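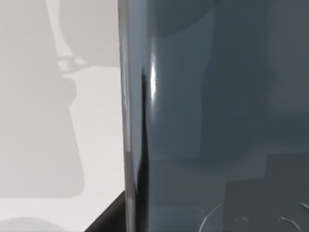 Two-arm tabletop demos in Flirkesen: what I changed after the first 376

Simulation and Data Collection > Teleop

Wakana Murakami
Thread starter

Hi all! I've been collecting teleoperated demonstrations in Flirkesen for a two-arm pick and place policy and I'm having far too much fun with it, so I thought I'd write up how it's going and let you poke holes in it. Everything is in sim for now. The goal is 700 good episodes by the end of December, covering a cluttered white table with household stuff and toys on it: globe, puzzle cube, ring stack, potted plant, trophy, phone, that kind of thing. One instruction per episode, like "pick up the phone" or "put the cube next to the plant".

As of this morning I have 612 recorded and 376 that I'd train on. Yes, that's a painful ratio! Most of the rejects come from my first weeks, when I was still driving the arms like a forklift. Some things I do differently now, in the order I learned them:

1. Start the recording before the arms move, and let them sit still for a moment at the end too. My early episodes start mid-reach, and the policy I trained on them would lunge the instant it was switched on. Trimming is easy later. Adding frames you never saved is not.

2. Write the instruction first, then do the task. I used to move things and then type whatever I'd ended up doing, and the text got mushy ("move object near other object", thanks, past me).

3. Check the wrist views as well as the overhead one. From above, a bottle and a plant can look like they have loads of room between them, and then you look from the wrist and there are leaves right beside the thing you're reaching for. The low view also gets the cabinet and the shelving behind the table into the picture, and I've come to think that's a good thing for training.

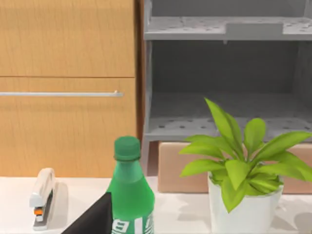

4. Vary the approach on purpose. If I come in from the same side every time, the policy learns that side and nothing else. I keep a sticky note on my monitor with a direction for each batch and follow it even when it's awkward.

5. Keep the recoveries. If I miss a grasp, back off and get it on a second try, that episode stays in, tagged "retry". More on this below, I know some of you disagree!

6. Don't collect when tired. My Friday evening episodes are so bad. Slow, wobbly, full of pauses where I was obviously reaching for my tea.

I'd love to hear how others are doing it, especially anyone mixing sim demos with real ones.

Wakana

gripperpit
Reply

Great write-up. Number 2 should be pinned at the top of this board. We had a whole batch at Bradetberg where the instructions were written by someone who hadn't watched the episodes, and we ended up relabeling every single one.

I'm on the other side about number 5 though. We tried keeping retries and the policy picked up the miss along with the recovery. It would close on air, back off, then go in properly, every time, like a little ritual. Dropping them fixed it the same day. I'd cut anything with a failed grasp in it until you have a lot more data than 376 episodes.

Wakana Murakami
Reply

Ha, the ritual! I've seen a mild version of that. My hunch is that it depends on the share of retries and also on whether the miss looks the same each time. Mine come from all over the place (I am very creative at missing). I did train one policy with the retry episodes and one without, same settings otherwise, and the one with them coped better when I nudged an object away during the reach. The one without would just carry on toward where the object used to be.

But it's one comparison on one task, so I'm not going to plant a flag on it.

oat_and_torque
Reply

You could both be right if you split the episode. Keep the part from the moment the operator backs off and throw away the approach that led to the miss. The model then sees "I'm near the object and not holding it, here is how to fix that" without ever being shown how to get into trouble. It's more annotation work, but one keypress during the replay is enough if your viewer supports markers.

gripperpit
Reply

OK, I could live with that one. We never had markers so it didn't come up.

Wakana Murakami
Reply

Oh that's a lovely idea and Flirkesen does have markers, I've been using them only for "grasp" and "release". Adding "recover" tonight!

While I'm here, clutter. I started with three or four things on the table because it was easy to drive, and the policy was great right up until I added a fifth. So now I spread things over the whole tabletop from the beginning. Plant and ring stack toward the back, cube near the middle, trophy over on the right, globe down in the near corner, and then I shuffle between batches. I also try to leave open patches of table of different sizes, because "put it in an empty spot" is one of my instructions and the model needs to see that an empty spot can be anywhere. Shadows are on too. They're soft but long in places, and I had a funny failure early on where the gripper kept setting things down exactly along a shadow edge as if it were a line on the table.

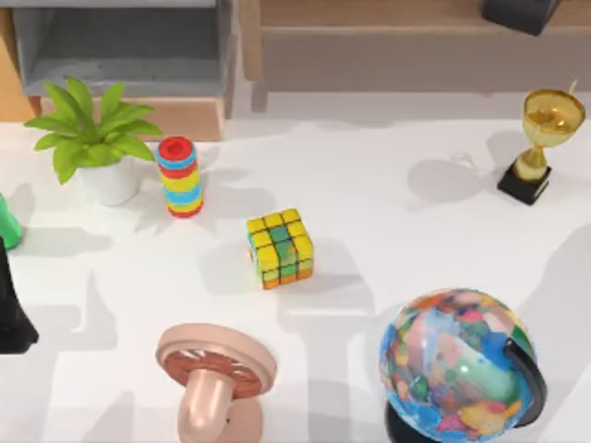

mossytensor
Reply

How many different layouts do you collect before you go back and repeat one?

Wakana Murakami
Reply

I never repeat one exactly. Each layout gets a small batch of episodes with different instructions, then I reshuffle and don't return to it. The only layouts I see twice are the ones set aside for testing, and none of those are in the training set.

mossytensor
Reply

Thanks. And the instructions within a layout are all for different objects?

Wakana Murakami
Reply

Mostly. I make sure at least one pair of instructions uses the same object in two ways (pick it up and hold it, or move it beside something). Otherwise the model can get away with ignoring the verb completely and mine did, very happily.

slowservo
Reply

I'm going to be the grump. You have an overhead camera, wrist cameras, a script that knows where every object is, and you're driving the arms by hand? In sim you can generate this. Write a grasp planner, let it run overnight, filter by success. You'd pass 700 before breakfast.

Wakana Murakami
Reply

Not grumpy at all, it's a fair question and I went back and forth on it for ages. I did write a planner. It works well for the cube, OK for the ring stack, badly for the plant (it wants to grab leaves) and it has no idea what to do about the globe. So the scripted set would be lots of cubes. The other thing is that planned motion all looks alike. Same lift height, same pause, same angle. When I drive by hand I do odd little useful things like sliding past something tall or coming in low, and that variety seems to be what helps.

I'd be glad to mix the two, though. Scripted for the boring shapes, me for the rest.

slowservo
Reply

Fine, the plant I'll give you. I'd still script the cube and save your wrists.

oat_and_torque
Reply

Mixing worked for us at Trusovholm, with one catch. The scripted episodes were so much faster than the hand-driven ones that the policy had two speeds and flipped between them in the middle of a reach. We ended up slowing the script down to match a human. Check your episode lengths before you merge.

Wakana Murakami
Reply

Two speeds, oh no. Writing that on the sticky note.

Right, flat objects. The phone has been my favorite problem this week! With the cube you can be a bit off and the fingers still find a face to push on. With a phone lying on the table there's very little height to work with, so the fingertips have to come down nearly to the surface, on opposite sides of it, and if one is a touch low it stops against the table and the whole wrist tilts. What helped was turning the wrist early, while the arm is still high, and then going down. When I turned and lowered at the same time I'd lose track of which finger was closer.

I also do these with the neighbors left in place. Having the trophy right up by the gripper and the globe just past the end of the phone makes it harder to drive, and the overhead view gets pretty busy once the arm is over the table and hiding half of what you want to look at. I go slower there and I've stopped minding. 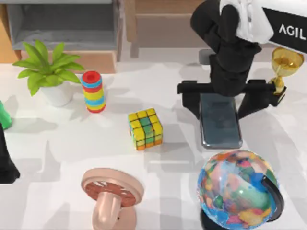 Renji Ichikawa
Reply

For thin objects I'd log the commanded gripper width along with the measured one, if you aren't doing it already. When the fingers are stopped by an object the two numbers come apart, and a policy that gets both as input can learn what a closed grip on something thin is like. We only had the measured width in our Miyazaki set and the model couldn't tell "holding a thin thing" from "almost closed on nothing". It would lift, and leave the object on the table, and look very sure of itself.

Also, do you park the second arm or let it move during one-arm instructions?

Wakana Murakami
Reply

I have both widths in the logs but I only feed the measured one to the model! Changing that for the next run, thank you, that might explain a good chunk of my phone failures.

The second arm stays put for one-arm instructions, but I change where it waits from batch to batch. Sometimes a bit of it is in the overhead view, sometimes none. When it was always parked in the same pose the policy got confused by any other starting position.

gripperpit
Reply

Which arm does the job when either could reach?

Wakana Murakami
Reply

Whichever is closer to the object. If it's near the middle I alternate. I used my right hand for everything at first, and the left arm basically never learned to do anything, poor thing.

Renji Ichikawa
Reply

I'd pick a rule for the middle and stick to it. Alternating gives the model two correct answers for the same view, and ours used to start both arms and get stuck.

slowservo
Reply

Disagree with Renji on that, depends on the model. Ours handles two answers fine if it predicts a long enough chunk of motion and commits to it. With short chunks, yes, you get the dithering.

Wakana Murakami
Reply

Mine are short chunks at the moment, and I have seen a bit of dithering, so I'll try longer ones on the episodes I already have before I change how I collect. I'll run it both ways and post what I get, plus the version with the recover markers from oat_and_torque. Might be a while, I've got the rest of the 700 to drive first and the globe is still rolling away from me.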